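How to Clean and Freshen a Wicker Basket

If your house is anything like mine, there's a basket in every room, and every one of them has been collecting crumbs and fluff for longer than you'd care to admit. The good news is that wicker is very forgiving, and you can do the whole job at the kitchen table over a cup of tea.

You'll need:
A soft paintbrush or an old toothbrush
The vacuum, with its brush attachment
A bowl of lukewarm water with a small squirt of dish soap
Two clean cloths

Start by tipping everything out. I mean everything, even the hair elastics and the dead batteries! Take the basket outside, turn it upside down and give the bottom a few good pats with your hand. Then go over the inside with the vacuum, working along the weave and not across it, so the bristles get down between the strands.

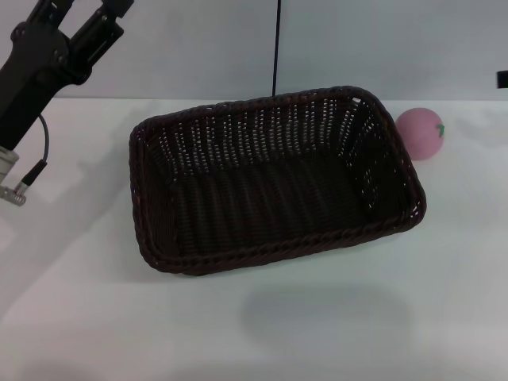 Page last changed: May, 4:18 pm

Dark wicker like this is lovely for hiding marks, but dust does show up in the gaps and it loves to settle under a thick braided rim. Run your dry brush all the way around the braid, inside and out, and take your time at the rounded corners. My friend Savita Nigam uses a makeup brush for this part, and I've come around to her way of thinking.

Next, dip a cloth in the soapy water and wring it out until it hardly drips. Wipe the walls first and the floor of the basket last. If you find a sticky patch, lay the damp cloth over it for 4 minutes and try again before you go scrubbing. Follow up with the second cloth, dampened with plain water.

Now let it dry, and please be patient here. Prop the basket on its side somewhere airy, out of strong sun, and leave it for 18 hours. I usually do mine after supper and put things back the next afternoon.

If it's going to hold bread or napkins, cut a piece of cotton to fit the bottom. You can toss that in the wash whenever it needs it, and the basket itself will only want a quick brush now and then.

Happy cleaning,
Bimla Dixit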